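Print | E-mail | 6 comments

Quilt brain, Saturday edition

Quick one today, kettle's on and I have 20 minutes before I need to be somewhere. So. The quilt. Yes I'm still making the quilt. Yes it's still in squares.

I've got grids on the brain at this point, I see them everywhere, floors, crackers, the ceiling at the dentist.
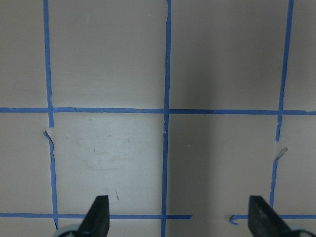
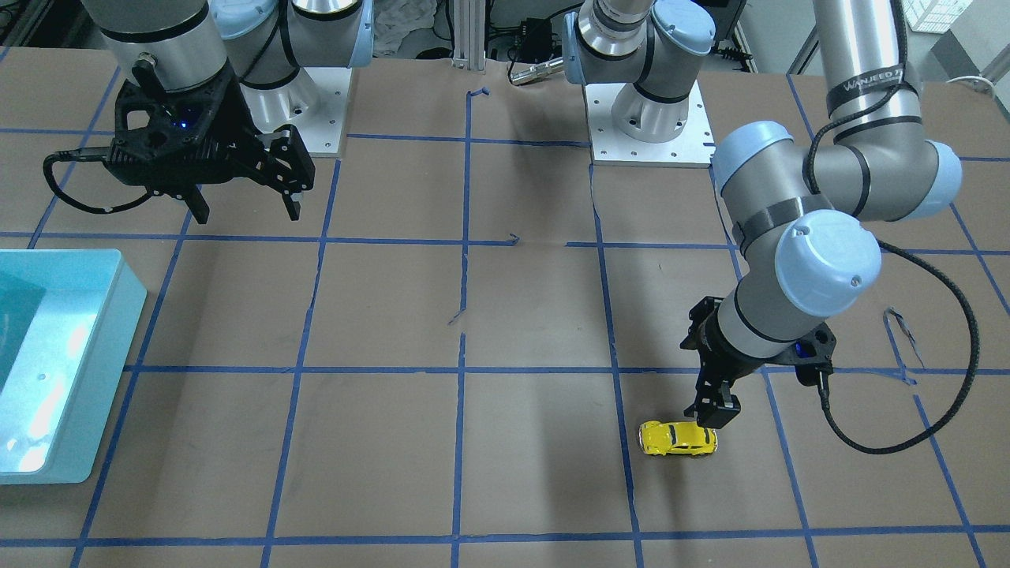 Blue tape, wobbly lines and all.

Anyway. For those just joining, I started this thing in March, after the Evstead class where Svenja Janssen told us all a beginner should make a table runner. A table runner! I went home and cut fabric for a double bed. No regrets. Some regrets.

The problem is the rows. Each row on its own, fine. Lovely even. Then you lay one against the next and the corners are off by a hair, and the row after that is off by a hair the other way, and by the bottom you've got a staircase. I unpicked row four twice. Third time I left it. It's going at the foot end where the dog sleeps.

Things I've learned so far, in no order —

Press the seams. Not iron, press. Down, up, move over. I was shoving the iron around like I was mad at it and stretching everything, which explains a lot of last month.

Cheap thread is a false economy. I had a cone of the stuff from the clearance bin and it shed lint all through the machine. Cleaned out the bobbin area and could of stuffed a mouse with it.

Wash your reds first. Separately. I'm not ready to talk about it.

Vilmos Pap from class brought in his finished top last week and it's gorgeous, all greens, tiny pieces, every point sharp. 1,108 pieces. He wrote the number on a label and sewed it on the back, and I think that's fair enough, I'd of put it on the front. He says he does one block before work every morning and doesn't let himself do two. I could not live like that. I do none for 11 days and then sew till one in the morning with the radio on.

Still haven't picked a backing. The Drirkico place has a gray flannel that's really soft but it's narrow so I'd need to piece it, and I'm sick of piecing. Pawlak has the wide stuff but only in cream, and see above re: dog. Leaning flannel. Might go feel it again tomorow.

Also batting. Everyone has an opinion on batting. Cotton, says Svenja, and don't argue. My aunt says wool. The lady at the cutting counter said polyester and then looked over her shoulder like she'd be arrested. If you've used any of them on something that gets washed a lot, tell me, I need to order this week.

And no, I'm not doing the quilting by hand. Someone asked. I'm going straight lines on the machine, corner to corner, and if they wander they wander.

OK kettle's gone. More when row seven is on. Soup recipe from last time is still coming, I know, I know, I lost the card and had to ask my aunt for it again.

Share this: 11 shares

Print this post | E-mail to a friend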